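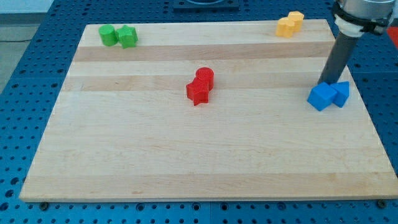
4. Posting a promotion notice

I do these in the Restitz roster tool, and once you've done a couple they go fast.

1. Open the officer's record and click Change Rank. Pick the new rank, then the new command (I'll use Perstead).

2. Type in the order number. Mine was 3660, no spaces or dashes!

3. Set the date the officer takes charge, then hit Save.

Note: the public notice box stops at 290 characters, so keep the career history short.

Caution: don't hit Publish until the old post shows Vacant, or you'll have 2 commanders listed at Skivby (I've done it, and the phone rang all morning).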